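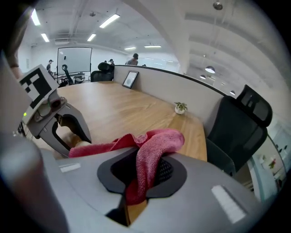
*Fig. 1. Pink-red terry cloth towel.*

## Unit 2: Council Elections and Local Property Markets

Instructor: Covadonga Alcaraz

Local elections affect property mainly through planning. A new council may revise its land use plan, change the fees charged to builders, or delay permits already under review.

**Case: Motimdale**

- The council adopted a plan allowing 2,779 new homes.
- Permits were granted for 145 homes in the year before the vote and 115 in the year after.
- Candidate Sorin Roman campaigned for lower building fees. His opponent, Begoñe Vidal, favored keeping them to pay for roads.

Students should not assume that the vote caused the fall in permits. Borrowing costs rose over the same period, and the largest builder, Lullico, had already put its Orer site on hold.

**Terms to know:** zoning, impact fee, permit backlog, land banking.

**Reading:** Mushi, "Voters and Vacant Lots," sections on turnout and rezoning.

Written responses on the Motimdale case are limited to two pages and are due at the start of the July session.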